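Runden Adds Offline Installs to Its Trandby App Catalog

2021-04-07

12 shares | 2 comments

Runden has released a new version of Trandby, its app catalog for Android phones and tablets. The update lets people save an install package on one device and pass it to another over a local connection, with no internet needed on the receiving end.

The feature is called Raju. Once a package has been saved, it stays available in the Trandby library for 48 hours. During that time it can be sent to up to 10 nearby devices. After that, Trandby checks for a newer build before it can be shared again.

"A lot of our users share one good connection between several devices," said Poonam Bhardwaj, product lead at Runden. "They were downloading the same app over and over. We wanted them to download it once."

Trandby checks the signature of each package twice, first when it is saved and again on the device that receives it. If the two results do not match, the install stops and the file is deleted. Paid apps can be sent the same way, but the receiving account must own a license before the app will open.

The checking tool was built with Braditz, a software testing firm that has worked with Runden for more than six years. Afiq Sitompul, an engineer at Braditz, said the hardest part was older devices with little free storage — the package has to be unpacked in stages so the device does not run out of room.

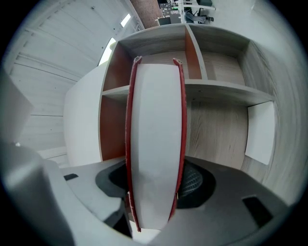 Do both devices need the new version of Trandby? The sender and the receiver must each be updated before a package can be passed between them.

The update is free and is being sent out in stages through April. Users who do not want to wait can open Settings, tap About, and choose Check for Update. Raju is turned off by default and can be switched on from the Sharing menu.

Press contact: Wulan Ismail, Runden

Share this release | 2 comments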